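Cahier d'atelier, carnet 12
2021-02-22. Bain de colle de peau et encollage des papiers, suite 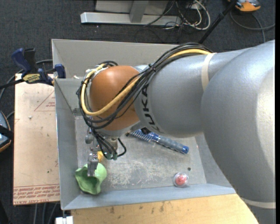 Notes : Mared Llewellyn. Relu par Nele Meijer.

Repris la série interrompue en janvier. Rappel pour ceux qui n'ont pas suivi : on cherche un encollage à la gélatine pour le papier chiffon de la commande Jarman, assez fermé pour la plume, assez souple pour passer à la couture sans casser au pli. Les feuilles de janvier tenaient bien l'encre mais craquaient au fond de cahier. Eifion pense que la colle était trop concentrée. Moi je penche pour un séchage trop rapide, les claies étaient à côté du radiateur.

Gélatine Garumik, le sac entamé. Mise à gonfler hier soir dans l'eau froide du robinet, bac couvert. Ce matin les grains étaient bien pris, translucides, aucun cœur dur. Chauffé au bain-marie sans dépasser 50 degrés au thermomètre à sonde. Passé deux fois à l'étamine. Il restait de petits filaments au premier passage, rien au second.

Alun : 2 % du poids de gélatine sèche, dissous à part dans un peu d'eau chaude, versé en filet. Le bain a épaissi d'un coup quand j'ai versé trop vite, puis il s'est détendu en remuant. À refaire plus lentement. Seren propose d'essayer une cuve sans alun du tout, ce qui se défend pour des cahiers qui resteront au sec, mais le client a demandé un papier qui résiste à la moisissure et je garde l'alun pour l'instant.

Trempage par paquets, feuilles en éventail tenues aux deux lattes. 100 feuilles préparées, 74 encollées avant midi. Le reste attend, le bain commençait à figer sur les bords et je n'ai pas voulu le réchauffer une troisième fois. La gélatine perd de sa force à chaque chauffe, on l'avait vu sur la série Farkier.

Pressage : entre feutres, pression légère, juste de quoi chasser l'excédent. Le premier paquet est sorti trop chargé, avec des traînées brillantes le long de la latte. Pour les suivants j'ai laissé égoutter plus longtemps en biais avant de poser sur le feutre, et les traînées ont disparu. Un feutre à jeter, il peluche. Les peluches s'enlèvent à la pince tant que c'est humide, après c'est fichu.

Séchage : cette fois au grenier, sur cordes, par éperons de quatre feuilles, lucarne fermée. Air frais, radiateur coupé. Prévoir deux jours. Ne pas séparer les éperons avant, même si la feuille du dessus paraît sèche au toucher.

Essais de plume sur trois chutes séchées à part :
Encre ferrogallique, plume métallique : trait net, pas de barbes, très léger passage au verso sur la chute la plus mince.
Même encre, plume d'oie : bon, un peu de résistance au départ du trait. Eifion trouve que c'est mieux qu'en janvier, moi je ne vois pas grande différence.
Encre noire Rurance : elle perle. Encollage trop frais sans doute, réessayer après repos.

Essai de pli : plié à la main dans le sens du grain, puis au plioir d'os. Pas de craquement. En travers du grain, une petite ligne blanche au fond du pli sur une chute, rien sur les deux autres. C'est déjà plus propre que la dernière fois, mais trois chutes ne prouvent rien et je n'ai changé ni la concentration seule ni le séchage seul. Il faudra un paquet témoin séché en bas, même bain, pour départager.

Odeur du bain en fin de matinée : normale. Reste de colle versé dans le bocal, étiqueté, au frigo de l'atelier (étage du bas, pas celui des déjeuners). À utiliser demain ou à jeter.

Aníbal Carhuamaca est passé prendre les mesures pour les couvertures. Il veut du parchemin souple, lacets passés, sans carton. Il lui faut quatre feuilles finies pour monter un cahier d'essai. Je lui ai promis les premières qui descendront du grenier, à condition qu'il me rende la grande presse.

À faire :
finir les feuilles non encollées, bain neuf
paquet témoin au rez-de-chaussée, loin du radiateur
commander deux feutres
relever l'humidité du grenier matin et soir (Seren)
lissage à l'agate sur une demi-feuille, pour voir si la surface se raye

Ajout de Nele : le thermomètre à sonde marque un degré de trop dans la glace fondante. J'ai collé un papier dessus. Corriger les relevés de janvier en conséquence.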